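# Artificial-looking flowers in a white cylinder vase, keep or redo?

**pebblewick**

Putting together the mixed arrangement for the end of the long table. Peach, pink, pale blue and cream in a plain white vase, against a gray wall. I can't decide if it's too many colors.

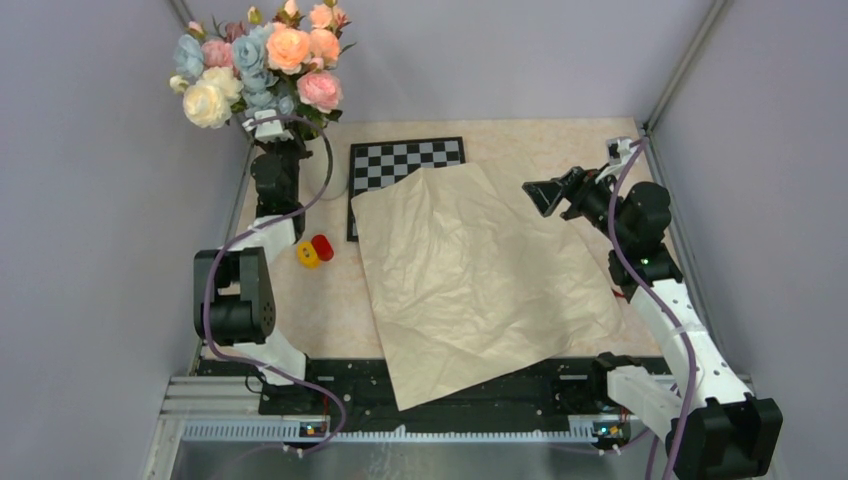 **Stuvberg_Attic:** Four colors is fine if they're all pale. Where people go wrong is mixing a pale set with one strong red or a bright yellow. I would worry more about the height of the vase than the colors. Is it going to stay at the end of the table or move to the middle when people eat?

**pebblewick**

It stays at the far left corner. Nobody sits there. The middle has to be kept clear.

**Stuvberg_Attic**

Then height doesn't matter and you can leave the small peach one at the top.

**marlo_hems**

I'd take out the blue. Peach and cream look good together, and pink goes with both. The blue makes it look like a baby shower. I did one for our front hall with peach and cream only and have left it alone for two years.

**pebblewick**

The blue is the part I like. The wall is gray with some lavender in it and the table is pale beige, so without the blue everything on that side goes warm and the wall looks dirty next to it.

**marlo_hems**

That's the wall's fault. But it's your table.

**quillback3147**

Agree with keeping the blue. I would spread it out, though. You have it at the far left and then under the big peach bloom, and nothing on the right. Move one stem over by the pink one that hangs down and it will look more even.

Also, what is holding the stems in place? A straight cylinder like that lets everything slide to the outside unless there's something in the bottom.

**pebblewick**

Dry foam, cut to fit and pushed down about as far as it will go. I bought the block from the Ordale craft store. It crumbles when you pull a stem out and put it back in the same hole, so I have been trying not to move things.

**quillback3147**

Ordale foam is the soft kind. Get the gray-brown one for artificial stems, it grips the wire. The green is for fresh flowers and it's meant to soak up water. If yours is green, that's why it crumbles.

**pebblewick**

It's green.

**Tansy_and_Rye**

You don't need foam. I use clean gravel for the bottom third and then a ball of chicken wire on top of that. The gravel gives it weight so it doesn't tip, and you can move stems as many times as you want. Wear gloves for the wire.

**quillback3147**

Gravel scratches some vases on the inside. Doesn't matter with a white one you can't see into, but I wouldn't do it in glass.

**Tansy_and_Rye**

I have done it in glass for years with no scratches. Pour it in slowly with the vase tilted.

**quillback3147**

We'll have to disagree on that.

**Stuvberg_Attic**

For weight, a bag of dry sand works too. Tie it shut and set it in first, foam on top. Fraser Hardware sells play sand in small bags if you don't want a big one sitting in the garage.

**marlo_hems**

Question about cleaning, since mine is overdue. What do you all use? Mine have gone dull on top.

**Tansy_and_Rye**

Hair dryer on the cool setting, outside. Then a soft paintbrush down in the petals. For fabric ones that are really dusty, put them in a big paper bag with a cup of salt, fold the top over and shake it. Shake the salt off each one afterward or you'll be finding it on the table.

**Stuvberg_Attic**

Dull on top might be sun. Dust comes off and fading doesn't. Check the underside of a petal. If it's a stronger color underneath, they've faded and you can only turn them or replace them.

**marlo_hems**

Checked. Faded. The peach went first.

**pebblewick**

Good to know about the peach. This table doesn't get direct sun until late afternoon, but I'll turn the vase every Monday.

I ordered a block of the gray-brown foam and a bag of gravel from Vullau. The total was just under 20 dollars with shipping. Plan is foam first, gravel on top to hide it. I'll move one blue stem to the right once the new foam is in.

**quillback3147**

Bend the wire at the bottom into a small hook before you push it in. It stops the heavy heads from spinning around. The big layered blooms are the worst for that.

**marlo_hems**

Still think the blue should go.

**pebblewick**

Noted. Blue is staying. Foam ships this week.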